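The Tidy Drinks Fridge Theory

Jul 1, 2022
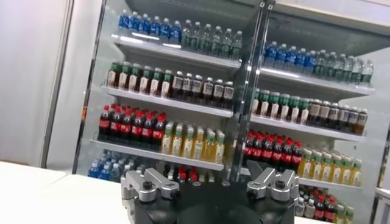 My friend Farah Lumbantobing has a theory that you can judge a store by its drinks fridge. If the bottles are in straight rows, sorted by kind, all the way across, then the sandwiches will be fresh and the bathroom will have soap. She has believed this for years and I have never bought it.

So last month I drove out to Brorside for a long weekend and stopped at every place that sold cold drinks, which came to 9 places in 4 days. I kept notes on the back of a Gunawan Hardware receipt. This is not science.

The neatest fridge of the trip had water with blue caps, then clear stuff with green caps, then the dark drinks, then cola, then a pale yellow thing I have never seen a living person buy. And the other side was the same drinks over again. I don't get that. If you have two sides to fill, why not put something different in the second one? I'm told it makes the case look full and full cases sell more. Maybe. I stood there feeling like I'd been given half the choice in twice the space.

The messiest was at a gas station outside Cladby, where iced tea was mixed in with the root beer and somebody had left a yogurt on the bottom shelf. Best egg sandwich I had all weekend. Clean bathroom, too. Farah says one gas station doesn't count.

My other complaint is about reaching. When the rows are that perfect I feel bad taking one. I pull a bottle from the front and there's a gap, and then I want to slide the next one up, and now I'm doing shelf work for free with the cold air going down my sleeves. At home I have the opposite problem. My fridge has one shelf for drinks and I bought a Luvstead bottle rack for it – 23 dollars – after reading that it would change how I use the space. It holds four bottles. They lay there fine without it.

I did try the sorting thing at home for a week, water on the left, soda on the right, juice wherever it fit. By the second evening there was a jar of pickles in the water section and my husband claimed no knowledge of it.

Farah wants a rematch in July with a longer list. She's up to 19 stores and she wants to score them out of ten. I said I'd drive if she pays for the sandwiches.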